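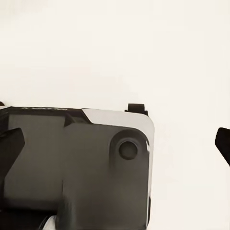 Amber Horrocks
Controls engineer, Trarnotwood

2020-04-03

I have been comparing two grippers in simulation before we commit to either, and the notes have outgrown my text file.

The candidates are the Kütt parallel jaw and the Plerier with slotted fingers. Both run behind the same controller, Brenstead, with the same arm model and the same kitchen and living room set. I changed the finger geometry, the contact parameters and nothing else. Wrist camera on, overview camera on, gripper closing speed fixed.

I logged 2214 grasp attempts with the Kütt and 1749 with the Plerier. The counts differ because the Plerier run hit a memory leak in my logging script, and I did not notice until the next morning. Rates only, then, no totals.

For rigid objects the two are close enough that I would pick on price. Thin flat things are where they separate. A plate lying on a counter gives the fingers very little to get under, and the default approach angle puts the fingertips into the wood before they reach the rim. Tilting the wrist helped both. It helped the Kütt more.
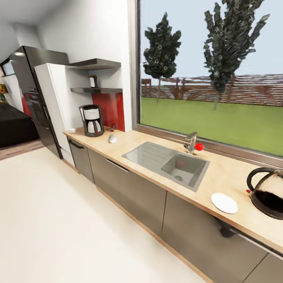 Overview camera, kitchen side. The plate to the right of the sink is the flat-object target.

The overview camera is good for planning and poor for contact. I tried closing the loop on it alone and gave up after an afternoon. The wrist view is blurry at close range, but it shows the fingertip relative to the edge of whatever is being grasped, and I can tune against that.

Soft goods were the other test. Fabric fills much of the wrist view once you get close, so the edge detector loses its reference. The slot in the finger lets a bit of floor through — a usable contrast patch, as long as the floor is lighter than the finger.
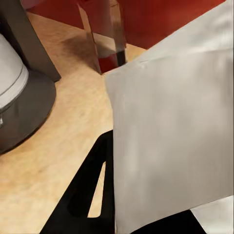

Slotted finger at the edge of the gray fabric, wood floor behind.

Contact stiffness still needs work. At 2809 the fabric jitters, and lower values let the finger sink into it. I will rerun the Plerier set with the logger fixed and post the rates for both. The real arm is due in August.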